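Home Docs Recordings Parts list Contact

# Clukbridge two-arm table: README and data card

Welcome, and thanks for stopping by! This is the home of the fruit-and-dishes set from our shared workshop in Clukbridge, where we've been building up a pair of arms on one white table, mostly in the evenings and mostly with more coffee than is good for anyone.

## What's in the folder

There are 211 recordings, of which 163 are marked `keep`. The rest are in `maybe/`, and you're very welcome to dig through them (some are fine, we were just being picky that night). The whole thing comes to 1,960 MB unpacked. Everything was recorded in October.

## Starting layout

Brown paper goes down first, then the pink bowl toward the left and the pink plate on the right, with the apple on the plate. Both arms wait up high with their grippers empty until the recording starts.

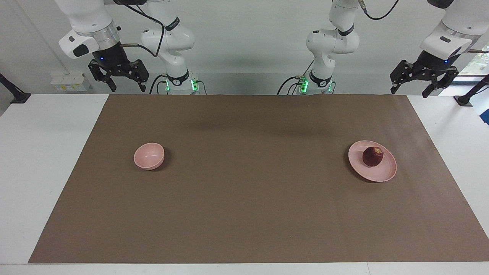
## Running it at home

1. Unpack the archive into `data/atach`. Atach is our name for the task, and the scripts look for it.
2. Run `python check.py` and let it finish, even though it's slow.
3. Open `config.yaml` and set your own table height. Ours won't suit you!

If playback stutters, drop `workers` to 3.

## Known problems

Timestamps in the `maybe/` folder can drift a little, and we haven't got to the bottom of it yet.

Related

- Madar gripper mounts
- Jasińska cable clips
- Atach playback scripts

© Clukbridge shared workshop | Contact | Back to top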